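We use cookies to remember your settings and to see which articles are read. Accept / Manage choices

Wood grain

Household Materials Reference
Entry revised in March by the Trolonstead desk

Wood grain is the direction, size and arrangement of the fibres in a piece of timber, and by extension the pattern they leave on a cut surface. The word is used loosely. A joiner who says a board has straight grain is talking about the run of the fibres, while a shopper who asks for a lighter grain usually means the colour and figure of the surface.

Origin

A tree grows by adding a layer of new wood under the bark. In places with marked seasons the wood laid down in spring tends to be paler and more open, and the wood laid down later in the year darker and denser. The two together make one growth ring. Most of the cells in the trunk are long and narrow and lie along its length, and it is these that give timber its grain. A smaller number run outwards from the centre and are called rays. In oak the rays are large enough to show as silvery flecks when the log is cut in a certain way.

Effect of sawing

The same log can give very different boards. Plain-sawn boards are cut straight through the log one after another, and many of them show arches and wavy lines on the face. Quarter-sawn boards are cut so that the rings meet the face at a steep angle, giving narrow, even stripes. Quarter-sawn timber moves less with changes in damp but wastes more of the log, and it costs more. Veneer peeled from a turning log has a broad, wandering pattern that does not occur in sawn boards.

On desks and tables the grain is commonly laid along the longer side. Pale finishes show soft bands of colour that a dark stain would hide.
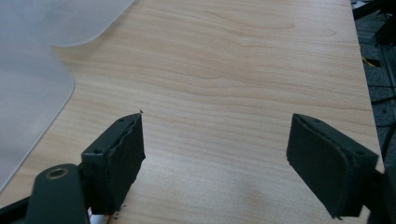

Fine grain on a honey-toned wooden desk surface, with darker wavy streaks.

Types of grain

Straight grain runs parallel to the length of the board. Spiral grain twists around the trunk as the tree grows and makes boards that are prone to warp. Interlocked grain changes direction from one set of layers to the next and is common in tropical hardwoods - it is hard to plane cleanly, but gives a striped effect much liked in furniture. Wavy grain produces the rippled look seen on the backs of violins.

Working with grain

Planing with the grain leaves a smooth surface, and planing against it lifts and tears the fibres. Sanding across the grain leaves scratches that may not show until a stain or oil is put on. Wood splits easily along its fibres and is far stronger when loaded across them, so chair legs and tool handles are made with the grain running lengthwise.

Wood also swells and shrinks much more across the grain than along it. Solid table tops are for this reason fixed with slotted screws or small wooden buttons that let the top move.

Collections

The Pliltenis timber collection holds 842 sample blocks from 118 species, each cut to show the end, the quarter face and the plain face. The Hadgu sawmill, which supplied many of the older blocks, closed its veneer shop after 60 years. Part of its stock went to Rokov, where 4000 sheets are kept flat in drawers and can be seen by appointment.

See also: growth ring, veneer, plywood, burr

Contact the editors | Copyright Household Materials Reference | Back to top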